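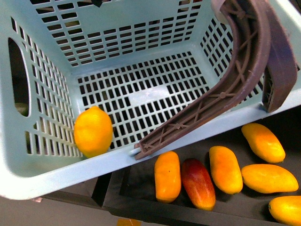 浅蓝色塑料洗衣篮，从上方看，篮底是网格。

Dretura 手机电池更换记录：数据说明
Renu Rajput
11 月

概述

这个仓库存放手机电池更换的登记记录，一行对应一次更换。记录来自 Skendton 的 19 家维修门店，由各店前台在接机和取机时填写，再由 Tririx 的登记系统导出。当前版本共 3006 条，只收电池更换。屏幕、后盖、充电口等维修如果和换电池同时做，会在 other_repair 字段里标出，单独做的没有收入。

整理工作由 Dretura 负责，字段命名沿用 Kaushik 早先的登记表，所以有几个名字看上去不太统一，例如 shop_id 和 brandGroup 的写法。改名会影响已经在用的脚本，暂时保留原样。

文件

records.csv 是主表，UTF-8 编码，逗号分隔，第一行为字段名。
shops.csv 是门店表，只有门店编号、所在片区和营业类型，没有店名和地址。
codes.txt 是各字段代码的含义。
changes.txt 是修改记录。
raw 目录下是脱敏后的原始导出，解压后将近 56 MB，一般用不到，核对主表时再看。

主要字段

record_id：记录编号，无业务含义，不连续。
shop_id：门店编号，与 shops.csv 对应。
brandGroup：品牌分组代码。各组由哪些品牌组成不公开，同一代码在全表中含义一致。
model_year：机型上市年份。店员查不到的填 NA。
age_months：机主自报的使用月数。二手机按现机主到手后的时间算，与 second_hand 字段一起看。
health_before：更换前系统显示的电池健康度，百分数，整数。部分机型不提供这个数值，留空。
reason：更换原因，单选。代码包括续航短、自动关机、鼓包、无法充电、机主主动更换、其他。
part_type：电池来源，分原厂、第三方、拆机件、不明。
wait_hours：从接机到通知取机的小时数，按营业时间折算。
data_backup：接机时机主是否表示已备份。只记口头回答，店员不检查。
other_repair：是否同时做了其他维修。
return_flag：三个月内是否因同一问题返店。
note_code：备注分类。原始备注是自由文本，已删去，只留分类代码。

其余字段是登记系统自带的，含义见 codes.txt。

采集方式

前台在接机单上勾选，当天录入。多数门店用平板直接填，有四家仍用纸单，由店员在打烊前补录。纸单门店的 wait_hours 精度较差，常见整数，做时长分析时建议分开看，shops.csv 里的 paper 列可以区分。

机主在接机单上签字同意登记信息用于统计。没有签字的记录在导出时就被系统过滤，不进入 raw 目录，因此我们不知道具体有多少，也无法估计这部分机主与其他人有没有差别。

清理步骤

1. 删除姓名、电话、设备序列号和自由文本备注。
2. 按设备散列值、门店和接机时间查重，删去重复录入 57 条。散列值在查重后已从所有文件中去除。
3. health_before 大于一百或小于零的改为空值，原值不保留。
4. wait_hours 为负的记录逐条对照接机单。能查到的改正，查不到的留空。
5. reason 里门店自己加的写法（“不经用”“掉电快”“冬天关机”等）由两人分别归类，不一致的商量后定。“冬天关机”统一归入自动关机。

3006 条是完成以上步骤之后的数量。

已知问题

age_months 有明显的凑整，十二、二十四、三十六三个值偏多。画直方图时会看到尖峰，属于自报数据的常见情况。

鼓包的判定没有统一标准。有的门店后盖翘起就算，有的要拆开看到电池变形才填。跨店比较鼓包比例没有太大意义。

return_flag 只能看到返回同一家店的情况。机主去了别的店，或者干脆换了手机，都会记成“否”。请不要把它当作更换质量的指标来给门店或电池来源排名。

part_type 由门店自己填写，没有抽检。“不明”一类主要集中在两家门店，可能与填写习惯有关。

片区划分比较粗，城北和工业区合在一起。以后如果有更多门店加入会拆开。

适用与不适用

适合做更换原因、使用时长和等待时间的描述统计，也适合当作数据清理课的练习材料。样本只包括愿意到店换电池的人，自己在家更换和电池坏了直接换新机的都不在内，所以不能用来推算某类手机的电池故障率。也不要尝试由记录反推具体机主或门店。

读取

编号字段请按文本读入，shop_id 有前导零，用表格软件直接双击打开会丢掉。空值有两种：空白表示没有采集到，NA 表示店员查过但没有结果。多数统计软件默认把两者合并，需要区分时请关闭自动识别。

许可与引用

数据可用于研究和教学，转发时请附上本说明。商业用途请先联系 Dretura。引用时写明数据名称、整理者 Renu Rajput 和所用版本，版本号在 changes.txt 第一行。

更正

发现错误请在仓库里提问题单，写上 record_id 和字段名。整理组每周二集中处理一次，改动会写进 changes.txt。涉及个人信息的请不要公开发帖，用仓库首页的邮箱联系。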